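Ticket 1205 – Grasp planner rejects valid poses after Tamix update
Component: planning / perception bridge
Priority: Medium
Status: Resolved, follow-up open

Summary
Since the Tamix perception package was updated on the bench machine, the planner (Skedard) refuses most grasp candidates for the small white cube when the left arm is selected. The right arm plans normally for the same cube in the same spot. Error in the planner console is "no collision-free pregrasp", followed by a timeout.

Steps to reproduce
Start the stack from the usual launch file. Home both arms. Put the cube near the middle of the taped area. Request a top grasp with the left hand. The planner samples 32 candidates and throws out all but 3, and those fail at the approach stage. Switch to the right hand and the same request goes through.

Expected
Both arms should plan a top grasp anywhere in the shared part of the workspace. They did before the update.

Comment, 9:40 am
Ruled out the obvious. Joint limits are unchanged, the left arm jogs freely by hand controller, and the hand opens and closes on command. Restarting the planner makes no difference. Restarting the perception node clears the fault for one or two requests and then it comes back.

Comment, 10:25 am
Turned on the collision debug layer. There is a block of occupied voxels floating over the left half of the table, at a height where there shouldn't be anything. It shows up whenever the left arm has been parked forward and then moves. The planner sees the block as an obstacle sitting right where the pregrasp pose needs to be.

My first guess was the table plane. The new release fits it differently, and a bad fit could lift part of the surface into the workspace. Logged the plane coefficients over a dozen restarts and they barely move. The table is fine.

Comment, 11:15 am
Second guess was self-filtering. The perception node is meant to remove the robot's own links from the cloud before building the voxel map. It does this from the robot description, with a padding value for each link. I overlaid the filtered cloud on the robot model and the left hand is only partly removed. The fingers go, but points along the wrist and the cable stay in, and they get written to the map as if they belonged to the table.
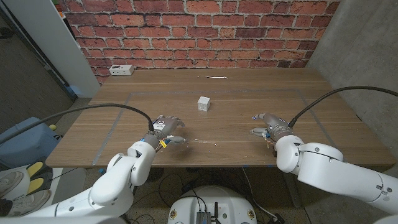

The cable is not in the robot description at all, on either side. Before the update this didn't matter. The old filter used one generous padding value for everything, and the wrist padding was fat enough to swallow the nearest bit of cable. The new one reads padding per link from a file, and any link missing from that file gets zero. The left wrist link was renamed in our description in February and the padding file still has the old name. The right wrist was never renamed, so it still gets its padding.

That explains why only one side is affected. It also explains the restart behaviour: the voxel map is empty after a restart and the stray points take a few moves to build up.

Comment, 1:30 pm
Fix applied on the bench machine:
Corrected the left wrist link name in the padding file.
Set the default padding for unlisted links to match the wrist value, in place of zero.
Cleared the saved map and restarted the perception node.

Ran the same request 11 times with the left hand, moving the arm to its parked position and back between runs. All 11 planned. The debug layer shows no block over the left side. The right arm was checked as well and behaves as before.

Comment, 2:10 pm
There is still a thin trail of points further along the cable on both sides, away from the wrist. It doesn't reach the pregrasp region for a top grasp, but a side grasp from the outer edge might run into it. Options are a rough capsule chain in the robot description, or a keep-out mask in the Thaler config. I'd prefer the capsules – the mask would hide real obstacles too.

Comment, 3:45 pm
Merged to the Griltia branch. The loader now prints a warning for any link named in the padding file that isn't in the robot description, and the other way around. Anyone with a local copy of the padding file should pull before running the left arm.

Closing this one for top grasps. The side grasp work has its own ticket and I'll start on it Friday.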